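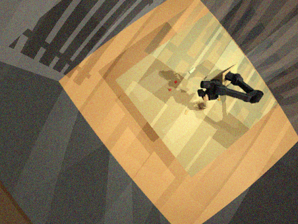 A black arm and its gripper over the wooden table in the simulator, seen from high up.

Two grippers, one arm and a lot of shadows
By Gregor Lindsay
February 23, 2026
14 shares | 6 comments

I've spent most of this month watching a black robot arm reach across a table that doesn't exist, and I'm pleased to say we finally have some numbers to show for it! Regular readers will know we've been trying to choose between two grippers for the sorting bench at Hoton. One is the Mosach, with its short, stubby fingers, and the other is the Sakai, which is longer and softer at the tips and costs a fair bit more. Before anyone spends money on the second one I wanted to run both of them in the simulator, on the same arm, with the same jobs.

So that's what we did. Each gripper got 275 tries at picking up a small item from the pale square in the middle of the table and putting it down somewhere else on the square. The starting spots were shuffled every time, but both grippers got the same shuffles in the same order (I made that mistake last September and had to throw the whole lot away).

Now, I went in sure the Sakai would walk it. It didn't! The Mosach was ahead on the very small things, the bits you'd pick up between finger and thumb. The Sakai tips bend a little as they close, and in our model at least that bend was enough to nudge a small item out of the way. On flat, thin pieces it was the other way round, and by a long way – the Mosach kept pushing them along the table like a snow shovel, while the Sakai got an edge under them and lifted.

The part I hadn't planned on was the cameras. We ran everything with a high view, looking steeply down on the table through a wide lens, and then did a smaller set of 90 tries with a second view from lower down at the side. If you look at the picture you'll see what the high view has to put up with. The arm throws a big blotchy shadow to the left of the gripper, and there are two tiny red dots sitting in and beside it. I can find them easily enough, but the software had a much harder time whenever something small ended up in a dark patch like that. I added grain to the picture on purpose as well, and that won't have helped it.

From the lower view the shadows mattered less, but the arm got in its own way more often. You can't win, really. My feeling is that we'll want both views on the real bench, with the high one doing most of the work, and I've started a run of 373 tries with the two of them together to see if I'm right. It's slow going on my machine, so don't hold your breath.

A few people have asked about the controller. It's still the Ladau, with the settings we used last time, and I left it alone on purpose so that we'd only be comparing grippers. I did try turning the closing speed down for one evening, just out of nosiness, and the Mosach got better on the flat pieces. Not good, mind you, but better. I'd like to go back to that properly before we rule it out, and if anyone at Hoton has already played with slower closing I'd love to see your notes.

The full results are in the shared folder under run 702, along with the list of starting spots. Have a look and tell me where I've gone wrong – the flat piece scores are the ones I'd check first.

Last updated: added the run number, and fixed a muddle between the two grippers in the third paragraph.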